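Lanen Toy Pot, Yellow

Plastic play pot with two side handles, a heart-shaped cutout in each.
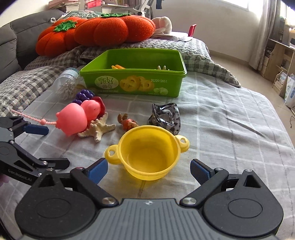
Details

Item no. 24-19
Color: yellow
Material: plastic
Handles: 2
Sold singly. Animals, starfish, play fruit and other toys are not included.

About this pot

The Lanen pot is for pretend cooking on the floor, on a bed or at a play table. It goes with most play food, and children also use it to carry small toys from one room to the next. The cutouts give small fingers something to hook into — handy for kids who are still learning to lift with both hands.

This is a toy. Do not put it on a stove, in an oven or in a microwave, and do not use it for real food.

Cleaning

Wash by hand in warm water with a little dish soap. Rinse and let it air dry upside down. Do not use bleach or scouring pads. Not for the dishwasher.

Orders and returns

In stock at the Prallemance warehouse. Unused pots can be sent back within 24 days in the original bag. For day care and preschool orders, write to Trinity Benavides in customer service and give the item number and the delivery address.

The lid is a separate item and will be back in stock in February.

Page updated 29/09/2024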